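Erton & District Basketball – Supporters Board
Thread: Import rule for next season, who's for it?

lowpost_larry
So the league has finally put it in writing. Two imports per side in the senior men's from next season, up from one, and they can both be on the court at once. Jillden voted for it (of course they did) and so did Astbridge. We voted against. I reckon we got that one wrong and I'd like to hear from anyone who thinks otherwise.

hooksandhope
I think otherwise! We've got two local kids who sat on the pine all of February behind one import guard. Add a second and they'll be off to Gagnon before the season's half done, and I wouldn't blame them.

lowpost_larry
They sat on the pine because they can't guard a pick and roll yet. Training against better players is how you learn it. I learnt more from one winter of getting dunked on than from years of under-16s.
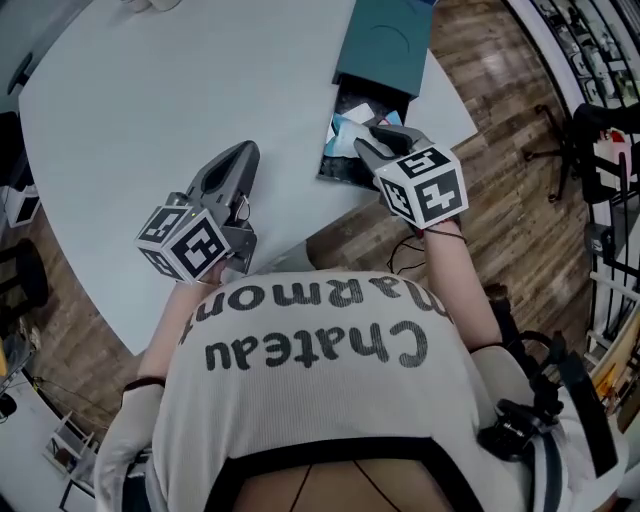

Does the new rule cover the women's comp as well?
The women's comp stays at one import per side for now, and the clubs will vote on it again after the finals.

baseline_bandit
Larry, you never got dunked on, you were always back at halfway with your hands on your knees.

My worry is the money. Flights, a car, somewhere to live. Jillden have a sponsor who'll cover all that. We've got a sausage sizzle and a meat tray. Last home game the door count was 173 and that was a good night, it was the derby.

hooksandhope
Exactly. And the club wants another $100 on memberships before we've even signed anyone.

cornerthree
Bit unfair, the $100 was coming anyway, it's court hire. The stadium put its rates up for everyone.

I'm with Larry, mostly. The old Astbridge games used to get 900 through the doors when they had that big centre from overseas. People brought their kids to see him. You don't get that from watching us miss free throws – and I say that with love, I've missed plenty in the green and gold myself.
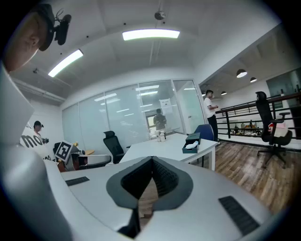
Anyway, my point about the crowds is that they left when he did. Astbridge had one great year and then three ordinary ones. So if we do go for a second import I'd want somebody on a two-year deal who'll coach a junior side as well, and I'd want it in the contract.

hooksandhope
Now that I could live with. Still reckon 16 games is too short a season to bother flying anyone in.

baseline_bandit
18 if you make the semis.

hooksandhope
We won't make the semis.

lowpost_larry
We will with a second import, mate. Has anyone heard if Gagnon have signed theirs yet? My cousin thought he saw a very tall bloke at the servo.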